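Wistgate Business Units: Internal Inspection Checklist with Comments

Unit 17, ground floor and mezzanine
Managing agent: Brokero
Tenant: Amegashie
Inspection type: routine, tenant present
Month: February

How items are marked
OK = no work needed
A = attend to before next visit
U = urgent, attend to within 2 working days
N/A = does not apply to this unit

Section A. Approach and entrance

A1. Paving outside the personnel door level and free of trip hazards. OK.
Comment: One slab near the downpipe has been re-bedded since the last visit and no longer rocks.

A2. Personnel door closes and latches without being pulled. A.
Comment: Closer is slow on the last part of the swing and the door rests on the latch. Adjust the closer. If it won't hold its setting, replace it with the same size.

A3. Outside light working. OK.
Comment: On a sensor. Tested by covering the sensor with a hand.

A4. Roller shutter lifts and lowers freely, safety stop tested. OK.
Comment: Service label in date. A little noisy at the top of its travel, as before. The contractor has looked at the bearing and is happy with it.

Section B. Escape routes

B1. Main route to front door clear to its full width. OK.

B2. Rear fire exit clear inside and out. U.
Comment: Inside was clear. Outside, pallets had been stacked against the fence and had slipped so that the door would only open part of the way. The tenant moved them during the visit. Marked urgent all the same, as this was also noted last time. The yard behind the rear exit is a shared area and pallets are not to be stored there by any tenant.

B3. Push bar on rear exit works at first push. OK.

B4. Exit signs in place and readable from the working area. A.
Comment: The sign over the mezzanine stair has faded. Replace.

B5. Emergency lighting, short test. A.
Comment: 2 fittings failed to come on, both on the mezzanine. The others were fine. Change the batteries first, and the fittings if that doesn't cure it. The full-length test is due with the annual service and was not done on this visit.

Section C. Roof, ceiling and high level

C1. Signs of water getting in. A.
Comment: Old staining at the rear gutter line, dry to the touch. The tenant reports a drip in heavy rain with the wind from the west, but has not seen one since the gutter was cleared. Keep a note of dates if it comes back. Without dates the roofer has very little to go on.

C2. Fixings and hanging items at high level secure. OK.
Comment: Checked from the floor and from the mezzanine only. No ladder was used.

C3. Light fittings clean and working. OK.

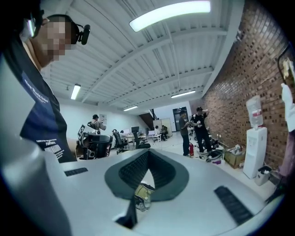 Does anything stored on the mezzanine count towards the floor loading, even if it is only there for a short time?

Everything placed on the mezzanine counts, however short the stay. The load plate at the top of the stair gives the limit for each bay, and a pallet left for an afternoon puts the same weight on the floor as one left for a year.

Section D. Mezzanine

D1. Load plate fixed and readable. OK.

D2. Storage within the limit on the load plate. OK.
Comment: Mostly empty cartons and packing. The heavier boxes have been brought down to the ground floor as asked.

D3. Guard rail firm along its whole length. A.
Comment: Movement at the post nearest the stair. Bolts to be tightened and the rail tried again. Keep people from leaning on it in the meantime.

D4. Pallet gate closes and is kept closed when not in use. OK.
Comment: Found closed on arrival.

D5. Stair treads and nosings sound. A.
Comment: 3 nosings are lifting at one end. Glue alone has been tried and does not last. Screw down and fill the heads flush.

Section E. Electrical

E1. Distribution board accessible, cover fitted, circuits labelled. A.
Comment: Accessible and covered. The label for the heater circuit is handwritten on tape and is coming off. Ask the electrician for a printed chart when next on site.

E2. Extension leads. A.
Comment: One lead plugged into another behind the packing bench. Remove the second lead. If the sockets are not enough, the tenant should ask Brokero for consent to add more, and this is normally given.

E3. Portable items tested. OK.
Comment: Tenant's own record seen. The kettle is newer than the record and should be added to it.

Section F. Fire equipment

F1. Extinguishers on their hooks or stands, pins and seals in place. OK.
Comment: Serviced by Virker. Tags in date.

F2. Call points not blocked. OK.

F3. Alarm heard in all parts of the unit. A.
Comment: Faint in the WC with the door shut and the fan running. Virker to advise whether a second sounder is needed or whether the present one can be turned up.

F4. Weekly alarm test recorded. A.
Comment: Gaps in the book over the holiday period. A week when the unit is shut should be written in as "closed" and not left blank.

Section G. Welfare and housekeeping

G1. Hot water running at the basin. OK.
Comment: Takes a while to come through.

G2. First aid box complete. A.
Comment: Eye wash out of date. Plasters low.

G3. Waste. OK.
Comment: Card is baled and taken away by the tenant. The general bin was shut and not overfull. Lid hinge is cracked and a new bin has been requested.

G4. Floor clean and dry in walkways. OK.
Comment: Yellow line worn away by the shutter. Repaint when the weather allows the shutter to stay down for a day.

Actions carried forward

Tenant: B2, E2, E3 (kettle), F4, G2, G4
Brokero: A2, B4, B5, C1 (watch only), D3, D5, E1
Virker: F3

Copy of this sheet to be kept in the red folder by the alarm panel. Previous sheet may be removed once all its items have been signed off.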